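Wangate Neighbors Board > House and Home > General
Topic: Moving my mother's kitchen into mine (long, sorry, get some coffee)

pottingshed_66

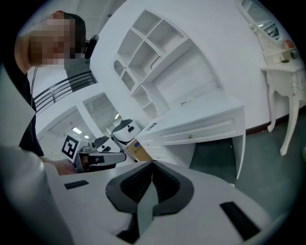
So my mother is moving in with us in March, and we're all happy about it, her included, I think. She has been in the same house over in Deltlow since before I was born and she has cooked in the same kitchen all that time. Ours is a galley kitchen with two drawers that stick. The question keeping me up is what on earth we do with two full sets of everything. Two stand mixers, two slow cookers, two rolling pins (hers is better), and enough baking dishes to feed the whole of Fernandes Street.

My husband's idea is that we pick the nicer one of each and let the other go, and on paper that's perfectly sensible. But last Sunday I was over there wrapping her mixing bowls and she went very quiet, and then she told me which bowl was for bread and which was for potato salad, and I just put them all back on the shelf and we had a sandwich instead.

Has anyone merged two kitchens with a parent? How did you decide? I would love to hear how it went, good or bad. We have a little money set aside for shelving if that's the answer.

larkandkettle
Oh, I feel this one right in the chest. We did it with my father-in-law and I'll tell you what worked for us, though every family is its own animal. We gave him a cabinet. A whole one, at a good height, next to the stove, and it was his, and I didn't open it to rearrange it even when I was dying to. He kept his cast iron in there, and a tin of bacon grease I tried not to think about. Everything else we sorted over a couple of months after he had moved in, when he could see for himself what got used. He gave away more than I would have dared to ask for!

So my advice is to bring it all over, stack the boxes in the garage, and let her be the one to decide.

gravelroad
I'm going to disagree with that a bit, in a friendly way. We did the boxes in the garage. That was five years ago and the boxes are still in the garage. My aunt asks about her gravy boat every Thanksgiving and every Thanksgiving I go out there with a flashlight and come back with somebody's fondue set.

If you don't sort it before the truck comes, you're paying to move it, and then you're paying again in space. The quote we got for the full house was $1,470, and a good chunk of that was stuff we've never unwrapped. I love my aunt dearly. I still say do the hard part first, at her house, at her table, where she knows where everything is.

larkandkettle
That's fair, gravelroad, and I laughed at the fondue set. I suppose the difference is we had a deadline, my sister-in-law wanted the garage back for her car. Maybe the thing is to bring the boxes but put a date on them.

pottingshed_66
Both of these are so helpful, thank you. I can picture us being the fondue set people, very easily.

She did say one thing this week that gave me some hope. She said she never liked her stand mixer, it walks across the counter when you knead with it, and she has only kept it all these years because it was a wedding present from a cousin she was fond of. So that's one thing decided, and I didn't have to say a word.

biscuit_weather
Long-time reader, and I'm on the other side of this, I'm the mother who moved in! I'm over 66 and that's all you'll get out of me. May I say a few things?

Please don't take it too hard if she gets weepy over a colander. It's hardly ever about the colander. When I packed up my kitchen I was fine with the good china and fell to pieces over a measuring cup with the numbers worn off, because I knew where the lines were without looking and my daughter didn't.

What helped me most was having a job. I make supper on two nights of the week and on those nights it's my kitchen and everybody else stays out. My daughter was nervous about it at first (she likes the counters just so, and I'm a spreader) but now she takes a bath and reads and comes out when it's on the table. Ask your mother which nights she would like. I would have been so pleased to be asked on the first day instead of the fortieth.

Also, label the drawers for a while. I felt silly hunting for a spoon in front of my own grandchildren.

gravelroad
Well, that's got me a little misty, biscuit_weather. I might go out and look for the gravy boat this weekend.

tallow_and_twine
Practical person checking in. For the sticking drawers, rub a candle stub along the runners before you go buying anything. For shelving, we used Plandix, the wall rail kind with the brackets you can move up and down, and it has held our heavy pots fine. You do need to find the studs. My first try went into plain drywall and I had a shelf of stockpots on the floor by breakfast.

I would be careful about open shelves right over the stove, though. Everything up there gets sticky.

larkandkettle
I'd go against the rail shelves in a galley, personally. When two people are trying to pass each other, anything sticking out at elbow height is a menace. Could you use the end wall, pottingshed, or is there a door there?

tallow_and_twine
Ours is a galley too and we get by, but my wife and I are both on the narrow side, I'll give you that.

pottingshed_66
There is a door, but it opens the other way, so the end wall might really work! I'm going to measure tonight. The candle trick did wonders on the top drawer. The bottom one is a lost cause, I think the wood is swollen.

I asked her about the suppers. I did it over the phone so she wouldn't see me being nervous, and she thought about it for a while and said she would take Sundays, and she would need the bread bowl and the potato salad bowl both, and could I please make sure there was room for them down low where she can reach. So those are coming for certain, and my own big bowl can go to my son, who has been cooking noodles in a saucepan lid as far as I can tell.

biscuit_weather
Sundays are a wonderful choice. Tell her hello from a fellow spreader, and do put those bowls where she can get at them.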